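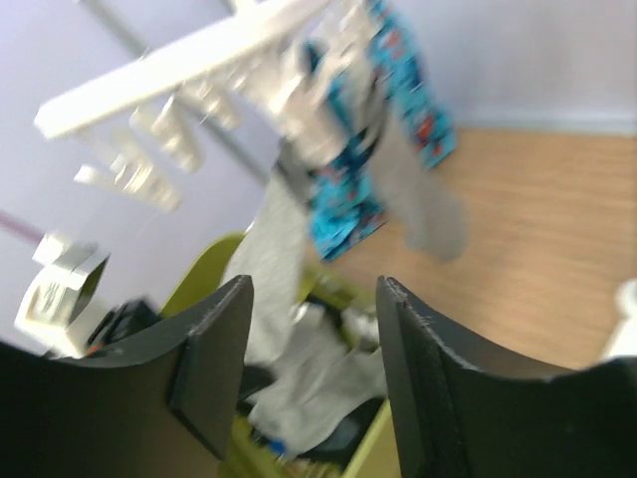 Geditz

Pajama pants on the drying rack, best way to hang?

Got a white rack with the clips under the bar. Grey stuff still in the green basket, pj pants up already. Thin ones, the patterned blue ones. Every time they come off with clip marks at the waist and one leg longer looking than the other. Also the grey sweatshirts take forever, two days last October. No dryer in this apartment and no balcony. Do I clip at the hems or the waist?? Need the rack down by the weekend, guests.

Dierckx
19 June 2024

Hems. Upside down, two clips per leg, right on the seam where its thicker. The waistband is the heavy part so it pulls the legs straight – mine hardly need ironing now. Shake them hard first. Marks at the hem go away once you wear them.

For sweatshirts dont use clips at all. Lay over the bar, armpits at the bar, flip inside out halfway thru. And run an extra spin before they come out of the washer, that did more for me than anything else.

Masik

just get a dryer lol

Wultdale

Agree on the extra spin. Not sure about hems tho, I do waist and its fine, clip on the side seams and skip the elastic in front. Do the thick stuff FIRST, give it the most space, then pants in whatever's left. Fan on low pointed at the rack, window open a crack. Mine are dry by morning – sweatshirts by dinner, usually.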